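Filed under: Toys & Play > Shape Sorters > Loose Sets

Print this page | E-mail to a friend

Prasten Chunky Shape Blocks, Textured

I've been selling toddler toys out of my little shop for a long time now, and I still get a silly amount of joy from a good chunky block. The Prasten set is the one I keep steering people to (my sister has had hers since January and I hear about it every time she calls!). They're plastic, they're bright, and they're a nice fat size for small hands that haven't quite figured out fingers yet.

What sold me was the texture. The faces have a fine crosshatch pressed into them, so there's something to rub and scratch at, and my nephew will sit there running his thumb over the star for ages.

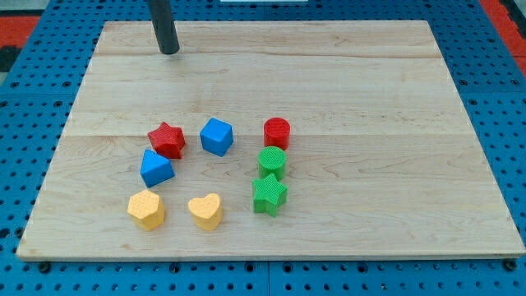
Red, blue, green and yellow Prasten blocks on a pale wooden board.

You get two blocks in each color, and the shapes include a star, a cube, a cylinder and a triangle. I like that the triangle is a proper thick prism — you can lay it flat or stand it up on a side and call it a roof. The cylinder has rings on top instead of the crosshatch, and that one seems to be the favorite for stacking.

The blocks come loose in a cotton drawstring bag. If you want a sorter box to go with them, the Mushi lid fits this size and I keep it on the same shelf. The older Forura box doesn't, the holes are a hair too small, so please don't order that one and get mad at me.

For cleaning I use warm water, a drop of dish soap and an old toothbrush for the grooves. Let them air dry on a towel.

Price: $19 a set
Item no. 457
Ships in 2 days

Comments

Salim Makori: Bought these for my daughter and she carries the star everywhere, including the bath. Do you sell single replacements?

Victor Wanyama: Can confirm about the Forura box. The cube gets stuck. Went with the Mushi lid and we're all happier.

Salim Makori: Never mind, found the star behind the couch!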